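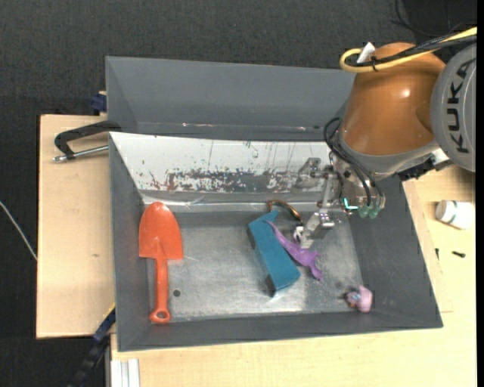 Teaching by demonstration (robotics)

Teaching by demonstration is the practice of showing a robot a task, in the hope that it will later do the task without being shown. The two usual methods are hand guiding, in which a person takes hold of the arm and pushes it through the motion, and teleoperation, in which the person works a controller from a short and more dignified distance.

Hand guiding

In hand guiding the joints are set to go slack and the arm records where it is put. It needs little equipment and suits slow motions. Its drawback is that the teacher's own arms get into the camera view, and a robot may learn that toys are picked up when sleeves are present.

Remote control

Teleoperation keeps the sleeves out of it. The operator uses a joystick, a tracked handle or a second, smaller arm that the large one copies. Most operators lose the sense of touch in the exchange and make up for it by pressing too hard -- a habit the robot learns faithfully.

Bin tasks

A common exercise is picking objects out of an open bin. Toys are popular for the purpose, being cheap, brightly colored and awkward to hold. A plastic shovel lying flat offers a gripper very little to close on, and a soft or curved toy resting on top of another object can rarely be lifted without an opinion from its neighbor. Arms for this work are often industrial ones, KUKA among them, and the bin is generally clamped down. Bin walls and floors collect scratches and scraped paint all the same.

The Skorton set

The Skorton set, recorded at the Bondport workshop, holds 2000 demonstrations by 6 operators, of which 569 were made by hand guiding. Its authors published the failed attempts along with the good ones, and these have proved the more widely read. A later controller, Sang, was trained on the set and inherited one operator's custom of pausing over the bin before each grasp. The pause serves no known purpose. It has been kept.

See also: Wivance (teleoperation handle)

Last edited October 3, 2021 | Contact | Text free to reuse with credit | Back to top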